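Garmont Doubles League

The Garmont Doubles League is an amateur tennis competition for clubs in the town of Garmont and the villages nearby. It is played outdoors in spring and summer, with a short indoor program in winter. All matches are doubles. There are 18 member clubs, arranged in two divisions, and most of them enter more than one team.

Background

The league grew out of a set of friendly fixtures between the Flavley and Kodmont clubs, which shared a bus for away matches and played for a borrowed trophy. Other clubs asked to join, and a fixed schedule was drawn up so that courts could be reserved in advance. For its first seasons the competition was open only to men's pairs. Women's and mixed sections were added later, and mixed doubles is now the largest of the three.

The present name was adopted when the two original clubs agreed that neither should appear in the title. Older scorebooks still carry the heading "Flavley and Kodmont Friendly Doubles," and some longtime members continue to call it the Friendly.

Format

A team consists of three pairs. Each pair plays one set against every pair on the other side, which gives nine sets in a match. One point is awarded for each set won, and 2 bonus points go to the team that wins the match. A set that reaches six games all is settled by a tiebreak.

Matches are played on weekday evenings and must start by the time printed on the fixture card. If rain or darkness stops play, completed sets stand and the rest are played on a date agreed by the captains. If they can't agree, the unfinished sets are shared. This rule has been argued over for years — mostly by clubs without lights — and has been voted on several times without being changed.

Players may appear for only one club in a season. A player who has turned out three times for a first team may not drop down to a second team until the following year. Substitutes are allowed before the first set begins but not afterward.

Divisions

Each section has an upper and a lower division. The bottom two teams in the upper division change places with the top two in the lower. A new club always starts in the lower division, whatever the standard of its players.

Clubs with only two courts are given a longer evening slot, as one of the three pairs has to wait while the others play. Flavley has 8 courts, the most of any member, and its grounds are used for the finals day in July.

The Georgiou Cup

The Georgiou Cup is a knockout played alongside the league. Entry is by pair, and the two partners don't have to belong to the same club. The draw is limited to 70 pairs, with a preliminary round used to bring the number down to 64. Early rounds are one long set, first to nine games with a clear lead of two. The semifinals and final are best of three sets.

The cup is a plain silver bowl on a dark base. Winners' names were engraved on the bowl until there was no room left, and are now added to plates around the base. Kodmont pairs have won it more often than those from any other club, although the most recent final was between two Garmont pairs.

Winter program

From late fall the league runs indoor doubles on the covered courts at Garmont. Results don't count toward the divisions. Pairs are drawn by lot each evening, and sets are timed, with the next point deciding any game still in progress when the bell rings.

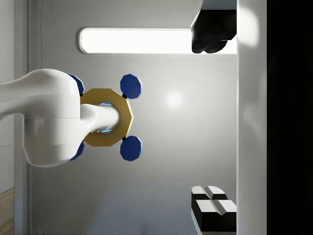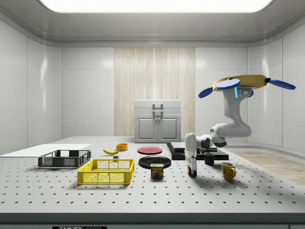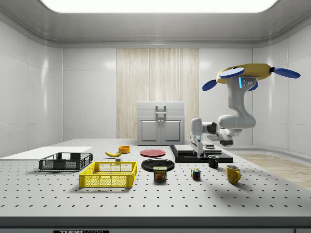
Garmont Doubles League — Fixtures and Records Section

Last updated: Tuesday, November 5, 2019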